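Jutcombe, August

Kokkinos Adds Pea Pod to Its Irkuren Line of Play Vegetables

Kokkinos, a maker of play food for nurseries and preschools, has added a green pea pod to its Irkuren line. The pod goes on sale this month, singly and in classroom cartons of 100. 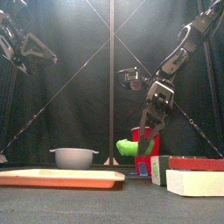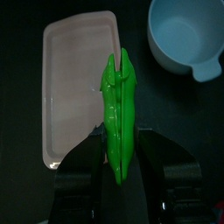
The Irkuren pea pod has a lengthwise seam with a row of rounded peas along it. The surface is smooth and can be wiped clean with mild soap and water. It is intended for children ages 4 and up and is listed in the trade catalog as item 2419.

"Teachers asked for a pod with peas a child can feel with a fingertip," said Glykeria Theodorakopoulos, product manager at Kokkinos. "The outline was redrawn several times before the bulges were clear enough."

The shape was developed by Zdenka Kadrić at the company's Clarkcombe workshop. Samples were sent to more than 245 preschool classrooms before the final mold was approved.

Existing Irkuren storage trays will hold the new item without changes. Orders placed before noon ship the same day from Jutcombe.

Trade contact: Adeel Orakzai, Kokkinos sales office, Jutcombe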